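Grotgate Kids uses cookies to remember which pages you liked. OK / No thanks / Read more

Drawstring Pouches - How Does a Bag Close With Just a String?

by Clodagh Buckley
February 19, 2019

Quick one today. Go find a bag with a string in it. Gym bag, marble bag, the little sack your headphones came in. Got one? Good. No zipper, no button, no sticky strip. So what's keeping it shut?

First, the tunnel. Feel along the top of the bag. There's a thick bit, like a tube made of cloth. That's where somebody folded the fabric over and sewed it down. Grown-ups who sew call it a casing. The string lives in there. It goes in a hole, runs all the way around the mouth of the bag and comes out again.

Now pull. The string inside the tunnel gets shorter but the cloth doesn't - it's still the same amount of cloth. It has to go somewhere! So it bunches up into little folds. Those folds are called gathers. More pulling, more gathers, smaller hole. Keep going and there's hardly any hole left.

Why doesn't it pop back open? Rubbing. The proper word is friction. All those squashed folds press on the string and the string rubs on the cloth and it doesn't want to slide. Smooth shiny string slides easy, so shiny bags come open more. Fuzzy string grips better. Some bags have a plastic toggle too, which has a spring in it and bites the string.

Soft bags are floppy, that's the other thing. A box can stand up on its own all day. A pouch has no hard sides, so it leans and wrinkles and slumps over unless there's something inside or something is holding it from both sides.
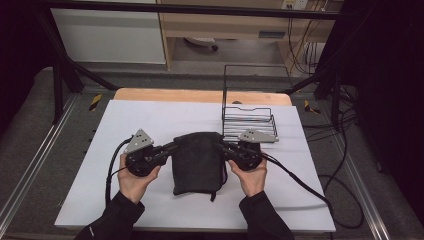
A dark gray pouch, held from both sides. Spot the short cord hanging down.

See the wrinkles? Cloth bends wherever it likes. Pinch it in one place and a crease shows up in a diffrent place. Try it with yours.

The loose end of a string is called a tail. Some bags have one tail, some have 2, one at each side. With two you pull them opposite ways and the bag shuts from both sides at once, nice and even. With one tail the gathers all crowd up near the hole and you have to push them along with your fingers.

Tails fray. The threads at the end come apart and go fluffy. A knot stops that, and it stops the string dissapearing into the tunnel as well. If yours has already gone in - don't panic. Safety pin on the end of the string, close the pin, feed it through the tunnel with your fingers. Scrunch, pull, scrunch, pull. Ask a grown-up to help with the pin.

TRY IT

You need an old sock (clean!), a shoelace and a pair of scissors. Grown-up for the scissors.

Snip 6 small holes around the top of the sock. Even number, so both ends finish up on the outside. Start outside, weave the lace in one hole and out the next till you're back where you began. Knot the ends together. Pull.

Oisín Brennan's class did this and got 40 marbles into one sock before it split at the toe. Thick socks work better than thin ones.

Next time: velcro, and why it makes that noise.

Get the Grotgate Kids newsletter! Ask a grown-up to type in their email. Unsubscribe any time.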